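Home | Workshop Tips | Robot Bench | Contact

I tried the block-pushing test from the Praster method on our arm at Ullard, and my best tip is a boring one — bolt the board down first! Two fasteners along the front edge did it for me. I ran 30 pushes with a loose board and 30 with it fixed, and misses went from 11 to 2 (same rod, same speed, same blocks). I also leave plenty of bare wood to push into, so the arm has room to fix a bad start. 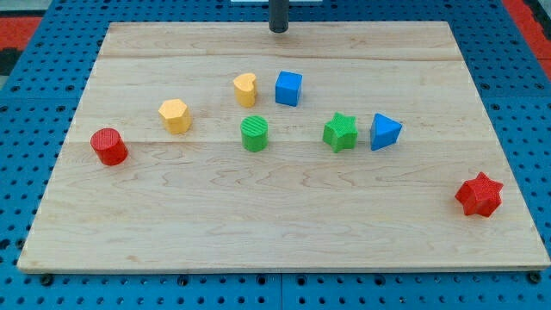

Eight blocks on the maple-colored board, red star off by itself.

Next up — sanding the seams.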